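4.2. Reorganización del trabajo en los puestos de clasificación

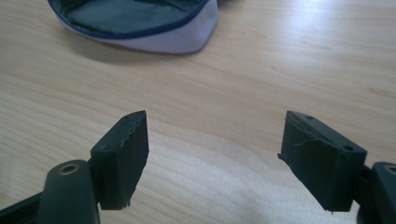
Figura 3. Dedos de la pinza manual abiertos sobre la mesa de trabajo; en la parte superior, una pieza textil con ribete azul marino.

La introducción de la pinza manual en la planta de Tillimham modificó el contenido de las tareas antes que su número. En el procedimiento anterior, la operaria tomaba la prenda pequeña con los dedos, la giraba para localizar la costura de referencia y la depositaba en la bandeja correspondiente. Con el nuevo procedimiento, la misma secuencia se ejecuta con una herramienta de dos dedos enfrentados (figura 3), cuyos movimientos se registran y se emplean después para ajustar el brazo automático de la línea Plodex. La persona conserva la decisión sobre el destino de la pieza, pero pierde el contacto directo con el tejido.

Esta pérdida fue el aspecto mencionado con mayor frecuencia en las entrevistas. Las operarias con más antigüedad describieron el tacto como su principal criterio para distinguir un forro mal asentado de una arruga superficial. Al trabajar con la pinza, la inspección pasa a depender de la vista y de la inclinación con que se presenta la pieza. En la planta de Fillutham, donde la iluminación de los puestos es lateral, varias participantes indicaron que los reflejos sobre la mesa dificultaban esa lectura y solicitaron un cambio de orientación de las luminarias.

El segundo efecto se refiere al mantenimiento. Las almohadillas de los dedos presentan desgaste en los bordes, con contornos irregulares y fibras sueltas, como se aprecia en la figura 3. El plan inicial asignaba su sustitución al servicio técnico central. En la práctica, la valoración del desgaste recayó en quienes usaban la herramienta – una tarea que no figuraba en la descripción del puesto ni en el cálculo de tiempos. Las operarias desarrollaron criterios propios: algunas pedían el recambio al notar que el tejido se enganchaba; otras preferían una almohadilla usada por considerar que sujetaba mejor las piezas con ribete.

Durante el periodo de observación se registraron 1065 ciclos completos de agarre y depósito, distribuidos entre las dos plantas. Cada sesión tenía una duración fijada de 40 minutos, tras la cual la participante volvía a la clasificación manual. La alternancia se acordó con la representación de la plantilla a raíz de las molestias en la muñeca comunicadas en la fase piloto. Los encargados de turno señalaron que esta rotación complicaba la planificación, en particular en septiembre, cuando coincidieron las sesiones con el cambio de temporada.

En cuanto a la cualificación, los resultados son desiguales. En Tillimham, el manejo de la pinza se reconoció como formación específica y quedó incorporado al expediente de cada trabajadora. En Fillutham se consideró una variante del puesto existente, sin efectos sobre la categoría. Las entrevistas reflejan esta diferencia: en la primera planta predominan las referencias al aprendizaje; en la segunda, las relativas al ritmo y a la incertidumbre sobre la continuidad de los puestos. Los datos disponibles no permiten separar el efecto del reconocimiento formal del debido a la iluminación y a la composición de los turnos, cuestión que se retoma en el apartado 5.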